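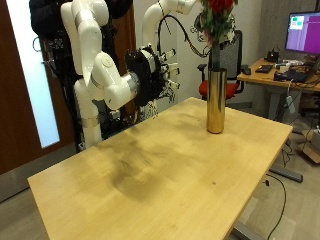 Grigore Sandu writes that his class wants to know why a robot has to be shown the same job hundreds of times, when a child can be told once.

A child already knows a great deal before the job begins. You know that flowers bend, that a vase can tip over and that a hard squeeze will crush a stem. A learning program starts with none of this. It has to find it in examples.

One example is a record of one try, from start to finish. At Plerkport a person guides the robot, and the computer stores two kinds of information many times a second: what the cameras see, and where each joint of the arm and hand is. The program that learns from these records is called Filip.

The first set for Filip held 909 tries. Each was checked by a person. Of these, 777 were kept and the rest were put in a separate folder, mostly for missing camera pictures. A try in which the robot misses its target may still be kept, provided it is labelled as a miss.

Cameras are placed at more than one point. A camera across the room records the whole arm. A camera near the hand records what the fingers are close to.
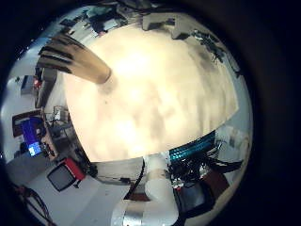 The two views are stored with the same clock time, so that Filip can match them. If one clock runs late, the match is wrong and the try cannot be used.

Things are also moved between tries. If a vase always stood on one spot, Filip might learn the spot and ignore the vase. The rule in April was to move it after every 4 tries.

Words used on this page
Label: a short note saying what happened in a try.
Joint: a place where the arm or hand can bend or turn.
Set: all the tries kept together for learning.

Page last changed 11/22/18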